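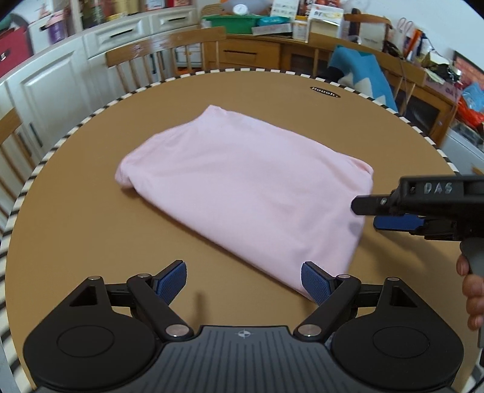 Cloth handling with two hand-held grippers on a round table.

Success rate is the wrong headline number for cloth folding. The Datora results report 227 demonstrations and a single pass/fail score, which treats a bunched corner and a missed grasp as the same failure. They call for different fixes. I would score corner error after each grasp and publish all 40 evaluation trials, including the 7 that were dropped. Until then, comparing Datora with Joltwood's policy tells us little about either method.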